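Search this site
Type and hit enter

Packing for nine days with one bag

25 Jun 2024

I used to check a suitcase for every trip. In March the airline wanted $60 each way for it, so I bought a small Zenus backpack and decided to make it work for the whole visit to Josefina's place in Trarnmont.

The rule I settled on was five shirts, two pairs of pants and one sweater. Shoes are the real problem. I wore the heavy pair on the plane and packed sandals, and I was fine until it rained. Toiletries went in a sandwich bag. I left the hair dryer at home and did not miss it. 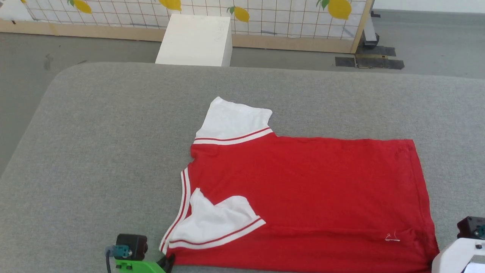
The red shirt with the white sleeves, partly folded.

Laundry was the part I worried about. There is a laundromat two blocks from Josefina's, next to the bakery, and I went once on day five. It took an hour and I read most of a paperback — the only one I brought.

Finn asked if I would do it again. Yes, but with a rain jacket and one less pair of pants. I also want a bag with a side pocket for a water bottle, because mine kept ending up under everything else.

Next trip is to see Telma, and it will be colder there. I still have to figure out the coat.

Filed under: Travel, Packing Light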